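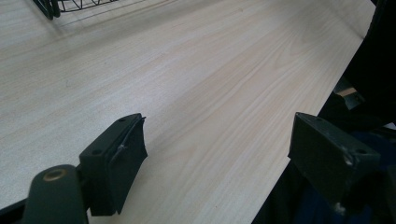
The tabletop with its pale wood grain, and the black wire basket at the back.

How to clean and care for a pale wood-grain laminate table

I bought my table in April from a small shop in Dendale. It is the Stillia model, with a light beige laminate top. A pale top is pleasant in a dark kitchen, but it shows every dull patch, so I had to learn how to wash it properly. The method is simple and needs very little.

What you need

2 soft cloths, one for washing and one for drying
200 ml of warm water
2 drops of washing-up liquid
a dry brush for the crumbs

Step 1. Take off everything you can carry. If you keep a basket or a rack on the table, lift it and do not pull it. Metal wire can leave thin grey lines on a light surface, and these lines are difficult to remove.

Step 2. Brush the crumbs to one side. Do not begin with the wet cloth, or you will only push the dirt over the table.

Step 3. Mix the water and the liquid in a bowl. Put the cloth in and squeeze it well. It must be damp — never dripping. Water which stays near the edge can go under the laminate and make it swell.

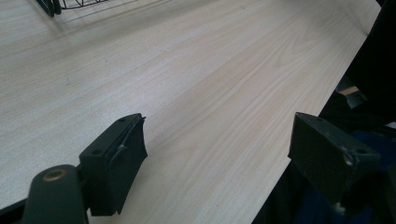
Wiping in the same direction as the grain is a habit I have from my old oak desk. On laminate the grain is only a pattern, but it still helps you to keep your strokes straight and not forget any part. On this top the lines run diagonally, with long ovals in the middle, so I start at a corner and follow them until I come to the straight edge. Then I turn the cloth and go back beside the first stroke.

Step 4. Dry the table at once with the second cloth. Small circles are fine for this part. Streaks are mostly soap which has dried, so if you see them, wipe again with clean water only.

Step 5. Look at the surface from low down, with the light coming towards you. Greasy places shine in a different way from the rest.

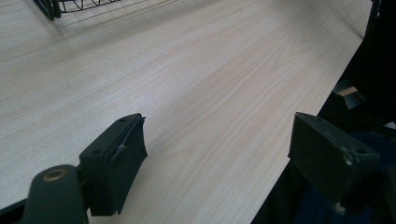

Pale light on the left-centre of the surface; the grain looks washed out there.

A pale patch is not always a mark. Move your head a little, and if the patch moves too, it is only light. If it stays in its place, use the damp cloth once more.

For old coffee rings I use the Fujimoto cream cleaner, a very small amount, and I rinse it well. I also tried Urkon spray, but on my table it left a sticky film. Try any product first on a corner which people do not see.

Please do not use steel wool or scouring powder. A scratch in laminate cannot be sanded out as in real wood.

Last updated: 1 Dec 2020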